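What We Eat When We're Not Really Cooking
Final report, Everyday Food Project
Submitted 31 December 2022

So my topic changed twice before I got to this one. First I wanted to write about school lunches, then about coffee, and then in October my partner for the project, Joaquín Saavedra, said we should just look at the stuff we both reach for when we're hungry and it's late and there's a paper due. I loved that idea right away (mostly because I knew I'd get to eat the research).

The question we settled on was pretty simple: if you only have one small table of groceries that keep at room temperature, can you make meals out of it for four days without getting sick of it? Our advisor, Bent Eskildsen, made us add the part about keeping things at room temperature. He said otherwise we'd spend the whole report talking about the fridge, and he was probably right!

How we set things up

We had a budget of $300 for the whole project, which sounds like a lot until you learn that the two of us also had to feed our tasters. We did our shopping at Dornby, the bigger store by the bus loop, and went back to Beaudoin on the corner whenever we ran out of something. Everything went on one white table. We put a beige woven mat on the part where we worked and kept the groceries in a bunch toward the back, so you could stand there and look at all your options at once. That turned out to matter more than I expected, and I'll come back to it.
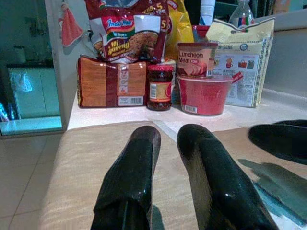
Sliced bread, Mi Goreng noodles and the chili sauce with the red lid, behind the mat.

The noodles were Joaquín's pick. We went with the Indomie multipack because he grew up with a different brand and wanted to try something he had no feelings about. The bread was mine. I eat toast like other people eat chips, and I figured a loaf would stretch further than anything else we could buy. The chili sauce was kind of an accident, we grabbed it at the register, and it ended up being the thing everybody asked about.

We wrote down every meal in a notebook with the time, what went in it, and a score from each person eating. By the end we had 383 scores. I typed them all into the spreadsheet myself over one long weekend, so please be nice about the formatting in the appendix.

The rules

You could use anything on the table plus water, salt and a pan. You could not order food and count it. You had to write your score before talking to anybody, which was Kastriot Golob's rule, and he was very strict about it (he once made Joaquín leave the room for saying "mmm").

What happened

Noodles started out way ahead. The first day they got the best scores of anything, and by the third day they had dropped below toast. Once people started messing with them, though, the scores came back up. Þórarinn Laxdal put a spoonful of chili sauce on his and crumbled snack food over the top, and that bowl was the highest scoring meal of the whole project. I tried to copy it the next night and used too much sauce and had to drink a lot of water.

Bread was boring but steady. It never won a day and it never came in last either. Chili sauce on toast got a surprising number of fans, and I still eat it that way now.

The other thing we noticed was about the table. On the first two days we left the food out where everyone could see it, and people mixed things. On day three we put it all away in a cupboard to make space, and nearly everyone went back to plain noodles straight out of the packet. So on day four we put it back out. I also started leaving a fork on the cloth between meals, with the jar and boxes at the back behind it, just so it felt like a place where somebody could sit down and have something.
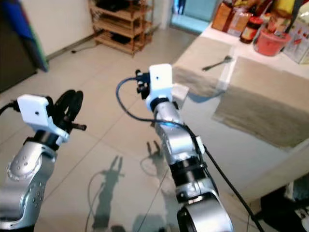

It worked on me, anyway. I ate sitting down every single time that day, and I'm a person who eats over the sink. Joaquín's scores went up too, but he says that's only because he slept better.

Problems

Our scoring sheet went from one to ten and people used it really differently. Joaquim Figueiredo gave almost everything a seven. If we did it again I'd have people rank the meals against each other.

We also had a small group and they were all our friends. Friends are polite. And four days is short! I'd like to know what two weeks looks like, but I'd need different noodles for that.

Money

We came in under budget. The leftovers got split up between the two of us, and I got to keep the mat. Receipts are stapled to the back of the notebook, and the notebook is in Bent's mailbox.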